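# Werksbesuch bei Honorato: Beta-Glucan aus Haferkleie

Notizen zum Rundgang im Werk Esstead, Stand 28. Dezember 2024
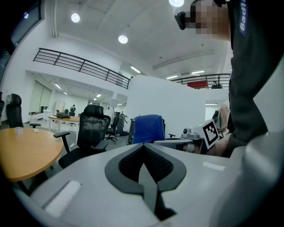
*Zwei handgeführte Greifer, der hintere in der Hand gehalten.*

Honorato verarbeitet in Esstead Haferkleie zu einem Ballaststoffkonzentrat, das an Hersteller von Müslis, Backmischungen und Trinkpulvern geht. Endkundenware wird dort nicht abgefüllt. Die Führung übernahm Silvana Lacerda aus der Verfahrenstechnik, für das Labor kam später Hüsnü Uçar dazu. Von unserer Seite waren Wagner Lins und ich angemeldet.

## Annahme und Vorbehandlung

Die Kleie kommt lose im Silowagen, überwiegend von der Mühle Carkton. Vor dem Entladen wird eine Mischprobe gezogen und auf Feuchte, Sensorik und Fremdgetreide geprüft. Der Glutenbefund entscheidet über die Linie: Nur Partien mit höchstens 20 mg/kg gehen in den Kreislauf für glutenfreie Ware. Alles andere läuft auf der zweiten Linie, mit eigener Fördertechnik und eigenem Filter.

Vor der Extraktion wird die Kleie gedämpft, damit die Lipasen inaktiv werden. Hafer hat für ein Getreide viel Fett, und ohne diesen Schritt schmeckt das Konzentrat nach kurzer Lagerung seifig-bitter. Die Dämpfzeit wollte Frau Lacerda nicht nennen. Sie wird je nach Partie nachgestellt, Führungsgröße ist die Restaktivität der Peroxidase.

## Anreicherung

Eine Charge umfasst 1675 kg gedämpfte Kleie. Sie wird in Wasser suspendiert, die Stärke enzymatisch abgebaut und über Dekanter abgetrennt. Danach folgen Waschen, Entwässern, Trocknen und Vermahlen.

Die Schwierigkeit liegt in der Viskosität. Beta-Glucan bindet sehr viel Wasser, und gerade die langen Ketten, auf die es ernährungsphysiologisch ankommt, machen die Suspension schlecht pumpbar. Gibt man dem Enzym zu viel Zeit oder enthält das Präparat Nebenaktivitäten, werden die Ketten gespalten. Der Prozess läuft dann angenehm, das Produkt taugt aber weniger. Honorato prüft deshalb jedes Enzymlos vor der Freigabe auf Glucanase. Nach Angabe von Frau Lacerda wurden im vergangenen Jahr 5 Lose zurückgewiesen.

Vom Trockner haben wir nur die Bedienebene gesehen, der Bereich dahinter war wegen Reinigung gesperrt. Wagner Lins fragte nach der Wärmerückgewinnung. Die Abluft wärmt das Prozesswasser vor, mehr sei am Standort bisher nicht wirtschaftlich gewesen.

## Labor

Drei Bestimmungen laufen an jeder Charge:

- Gehalt an Beta-Glucan, enzymatisch
- Viskosität nach simulierter Verdauung
- Wasseraktivität und Keimzahl

Der zweite Punkt war für uns der interessanteste. Der Gehalt allein sagt wenig darüber, wie sich das Pulver im Dünndarm verhält. Zwei Muster mit gleichem Gehalt können sich in der Viskosität deutlich unterscheiden, je nach Molmasse und Löslichkeit. Herr Uçar zeigte dazu die Kurven der Charge 1412 neben denen eines Rückstellmusters. Beim Gehalt lagen beide eng beieinander, bei der Viskosität nicht. Die Charge wurde für Backmischungen freigegeben, für Trinkpulver gesperrt.

In der EU ist die Angabe zur Senkung des Cholesterinspiegels an eine Tagesmenge von 3 g Beta-Glucan gebunden. Eine Anforderung an die Molmasse enthält sie nicht. Honorato schreibt seinen Abnehmern einen Viskositätswert ins Datenblatt, aber ohne einheitliche Methode lässt er sich mit Werten anderer Anbieter kaum vergleichen. Rosario Piras, zuständig für Spezifikationen, verwies auf einen Ringversuch mit dem Labor Clakance. Ergebnisse liegen noch nicht vor.

## Verkostung

Angeboten wurden ein Brot, ein Joghurt und ein Trinkpulver, jeweils mit und ohne Zusatz. Im Brot war der Unterschied gering, die Krume etwas feuchter. Der Joghurt wirkte mit Zusatz leicht schleimig - das ließe sich vermutlich über die Partikelgröße verbessern. Das Trinkpulver muss zügig getrunken werden. Nach einigen Minuten Standzeit war es eher zu löffeln.

Su-bin Shim aus der Anwendungstechnik empfiehlt für Getränke eine teilweise abgebaute Qualität. Damit ist man allerdings wieder bei der oben beschriebenen Frage, und auf Nachfrage hieß es, Humandaten zu dieser Variante gebe es im Haus nicht.

## Offene Punkte

- Muster beider Qualitäten sind für Januar zugesagt, je eine Packung pro Linie.
- Messvorschrift zur Viskosität: Frau Piras klärt, ob sie weitergegeben werden darf.
- Phytinsäure im Konzentrat wurde nicht angesprochen. Für die Bewertung der Eisen- und Zinkverfügbarkeit brauchen wir den Wert, Lins fragt schriftlich nach.
- Lagerversuch in Papiersäcken ohne Innenfolie: Bericht angefordert.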